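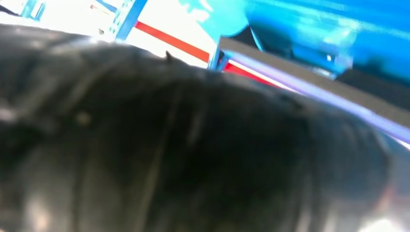
Lakshmi Naidu had the kettle on before I'd got my second boot off. She's run the village choir at Kartha for longer than she cares to say, and she talks the way she conducts - quickly, with both hands, and with one eye on whoever is about to come in early.

I'd gone to ask her about the May concert, but we started with biscuits and then with her mother, who sang in the kitchen every morning and never in front of anyone. "She had a far better voice than me," Lakshmi said. "If the doorbell went she'd stop in the middle of a word. I used to ring it on purpose, I was a horrible child."

She didn't sing in public herself until she was past thirty. A neighbour, Fereshteh Nouri, dragged her along to a rehearsal above the old Ellitz shoe shop, where there were eleven women, one terrified bass and a piano with a dead B flat. "I thought I'd stay for one term and then find a nice pottery class. And look at me!"

The terrified bass was Dinesh D'Souza, and he still comes, though he's a good deal less frightened these days. He does the music library too, all 346 sets of it, and gets very cross about people who write on their copies in pen. I asked whether she ever does it herself.

"Don't print this," she said, and then told me I could after all. "Green biro. All over the Fauré. He knows it was me and he's never said a word." 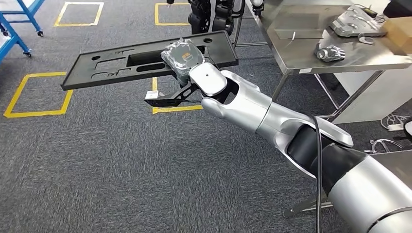
We got on to how she picks the music, which seems to be where most of the rows come from. Half the choir want show tunes and the other half want to be stretched (her word). This spring she's given them two folk songs from Kerala that her mother used to sing, in arrangements by Balakrishnan Mathew, and she spent the first three weeks just teaching everyone how to say the words.

"They moaned like anything. Then one night the altos got it, really got it, and I had to go and look for something in my bag for a minute." She looked out of the window for a bit after that, and I ate another biscuit.

Does she audition people? She pulled a face. There was one year when they tried it, and she hated every second of listening to grown adults shake their way through a scale. Now you just turn up, stand next to someone who knows the tune and see how you get on. "If you can't hold a part, you'll learn. If you can't learn, well, we'll put you near Dinesh. He's loud."

The concert itself has sold 400 tickets, which means chairs in the side aisles and a long queue for the loo. Her big worry is the ending. The last piece finishes very quietly, and last time somebody's uncle started clapping four bars too soon. "I could feel him winding up to it behind me," she said. "You can't turn round, can you? You just have to keep your arms up and hope."

I said I'd sit on my hands. She told me I'd do no such thing, they were short of tenors, and went off to find me a copy. In pencil, it had somebody's shopping list down the margin.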